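How to Request Public Records from Your City or County

Most of what a local government writes down belongs to the public. That includes emails between department heads, contracts, inspection reports, overtime logs and the draft budget that never made it to a vote. Getting a copy takes a written request and some patience. These steps apply to most city and county offices, but every state has its own law, so look yours up by name before you begin.

1. Find out who holds the record

A county clerk does not keep police reports, and a school district does not keep zoning files. Start with the office that would have created the document. If you can't tell, call the main number and ask who handles records requests. Larger offices have a records officer. In smaller ones it is usually the clerk.

When Samran Noiphan wanted the bids for a road resurfacing job in Dillard, he sent his first request to the mayor's office and waited two weeks for a reply telling him to write to public works. A phone call would have saved him the wait.

2. Narrow the request

"All documents about the new bridge" will get you either a large bill or a letter asking what you mean. Name the type of record, the people or departments involved and a range of dates. A good request looks like this:

"I request copies of all emails sent or received by the director of public works between February 1 and February 28 that mention the contractor Cestska."

Ask for records, not answers. The office has to hand over documents that exist. In most states it does not have to write a new one, do research for you or explain a decision.

3. Put it in writing

Some states accept a request made in person or over the phone, but a written one gives you a date you can point to later. Email is fine in most places. Include:

Your name and a way to reach you
The name of the state law you are using
The records you want, as described in step 2
The format you prefer (electronic copies are usually cheaper)
The most you are willing to pay without being asked first
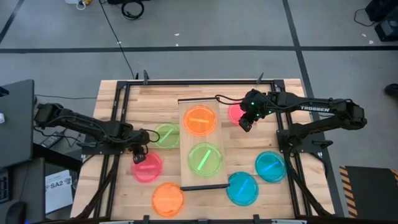 You generally do not have to say why you want the records. If you are asking for a fee waiver, though, a sentence on how the information will be used can help.

4. Watch the fees

Offices may charge for copying, and some charge for staff time spent searching. Ask for an itemized estimate before any work starts. Ardalan Shokri was quoted $370 for a set of council emails on the Tehrani rezoning. He cut the request down to two council members and one month, and the charge was dropped. If the estimate looks high, ask whether you can come in and inspect the records in person — many states let you look for free and pay only for the pages you want copied.

5. Keep track of the deadline

The law in your state may set a number of business days for a reply, or it may just say "promptly." Write down the date you sent the request and the date a reply is due. An acknowledgment is not the same as a response. If the deadline passes, send a short, polite note with your original request attached.

6. If you are turned down

A denial should be in writing and should cite the exemption being used. Read that section of the law yourself. Common exemptions cover personnel files, open investigations and advice from the city's lawyer. If only part of a record is exempt, the office can often black out that part and release the rest, so ask for this directly.

After that you can appeal. Depending on the state, the appeal goes to the head of the agency, the attorney general, an open records office or a court. Check the time limit first, which can be short.

7. Save everything

Keep the request, every reply and the records themselves in one folder, with the original file names. If you plan to quote from a document at a public meeting, bring a printed copy and note the page number.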